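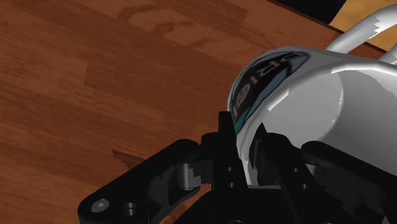

White mug on a plank tabletop

From: Gráinne Fitzgerald
To: Tendale Tea & Coffee list
Subject: Re: [tendale] descaling, and is it the water?

Hi all,

Sorry for the slow answer, Cormac, I've been up to my elbows in seed trays all April and the list piles up fast. Quoting your bit so people don't have to dig for it:

> On the new place: the kettle is furry after nine days. Nine! I never
> descaled anything in my life at the old apartment. Tea has a skin on
> it like a pond and it tastes flat. Kathleen says use vinegar, Enda
> says never use vinegar. Is it the water or is it me? I did switch
> to the Skendum loose leaf when I moved so maybe it's that.
>
> Cormac Daly

It's the water. You moved to the top of the hill and that whole side is on the well supply, and it's hard as nails up there. We had the same thing when we lived out past the Breathnach place. The skin is the minerals in the water getting together with the stuff in the tea, and you'll see it worse if you brew strong and let it sit. Try a squeeze of lemon in a cup (no milk, obviously) and watch the skin go. That'll tell you more than any test strip.

On vinegar – Kathleen and Enda are both kind of right. It works fine, but the smell hangs around for days and if you have a kettle with a rubber seal I wouldn't leave it in overnight. I use citric acid, the plain powder from the canning aisle. A big spoonful in a full kettle, boil, leave it for half an hour, pour it out, then boil and dump fresh water twice. My kettle holds up for three weeks or so between goes. Don't do what I did and forget it's in there. My sister got one mouthful and still brings it up.

For the flat taste, I'd get a filter jug before you give up on the Skendum. I drink it too and it's a perfectly nice tea, but it's a light one and hard water walks all over it. When I was on the well I used Skadetti breakfast blend, which is cheap and rough and could stand up to anything! You might also go up a bit on the leaf and down on the time. I was doing 3 minutes with a heaped spoon and it came out a lot brighter than five with a level one.

Gráinne Quinlan asked a while back about brown rings inside white mugs, and I never saw anyone answer her. Baking soda on a damp cloth, rub, rinse. No scouring pads, they scratch the glaze and then the stain just has more to hang on to. If it's a really old ring, make a paste and leave it while you do the rest of the dishes.

One more thing, Cormac, if you're thinking about a whole-house softener. We got a quote of $559 for the unit, and that was before anybody came out to fit it. We went with the jug. If you do put one in, ask them to leave the kitchen cold tap off it, because I don't like softened water for tea at all. It goes kind of slippery. Enda will disagree with me on this and he's welcome to.

Also I have 24 of those little paper filters for the old style jug left over and no jug to put them in. First person to write me off list can have the lot, I'll leave them on the porch.

Gráinne F.

_______________________________________________
tendale mailing list
To leave the list, send a blank message with "unsubscribe" in the subject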